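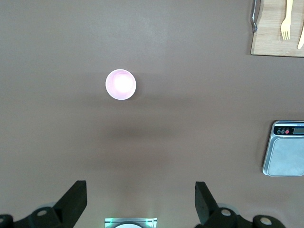 Vista desde la muñeca: el vaso, la tabla y la báscula con la pinza abierta.

Niltton Dosis
Módulo de dosificación por peso para celdas de dos brazos

Niltton Dosis es el paquete de control que resultó del trabajo de Ottar Viklund en el laboratorio de Tveit sobre manipulación guiada por peso. Se suministra como software para celdas de dos brazos con pinza paralela y cámara de muñeca. La báscula puede ser de cocina, con pantalla digital.

Método

La política se entrena por imitación a partir de 220 demostraciones teleoperadas. Cada demostración se divide en 2 fases, colocación y vertido, y cada fase tiene su propia condición de parada. En la colocación manda la imagen de muñeca. En el vertido se añade la vista fija de la mesa, donde el sistema lee la pantalla de la báscula. La lectura entra en la red como un valor más y no requiere conexión por cable con la báscula.

La posición de los utensilios cambia entre demostraciones. Los objetos que no intervienen en la tarea se dejan en la mesa durante el entrenamiento, y conviene hacer lo mismo en la instalación del cliente. 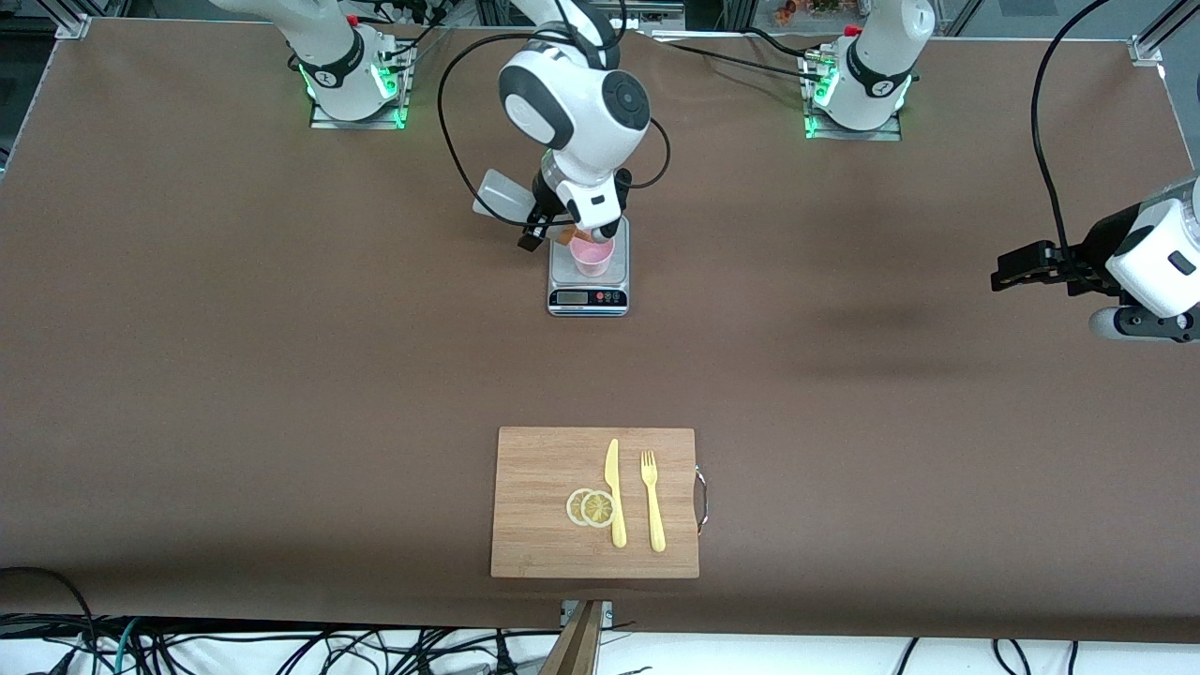
Celda de dos brazos: pinza sobre el vaso rosa, con la báscula debajo.

Resultado

En la evaluación de Deltham se probaron 11 disposiciones de mesa que no figuraban en el entrenamiento. El vertido se detuvo dentro de la tolerancia fijada en todas menos 2. Los dos fallos se debieron a reflejos en la pantalla de la báscula, que impidieron leer el peso. La versión actual detiene el brazo cuando la lectura no es fiable y pide confirmación al operador.

Contenido del paquete

Política entrenada y pesos de la red
Herramienta de calibración de cámaras
Conjunto de demostraciones
Manual de instalación en español e inglés

No incluye brazos, pinzas, cámaras ni báscula.

Distribución: Rekum
Ficha revisada el 28 de agosto de 2024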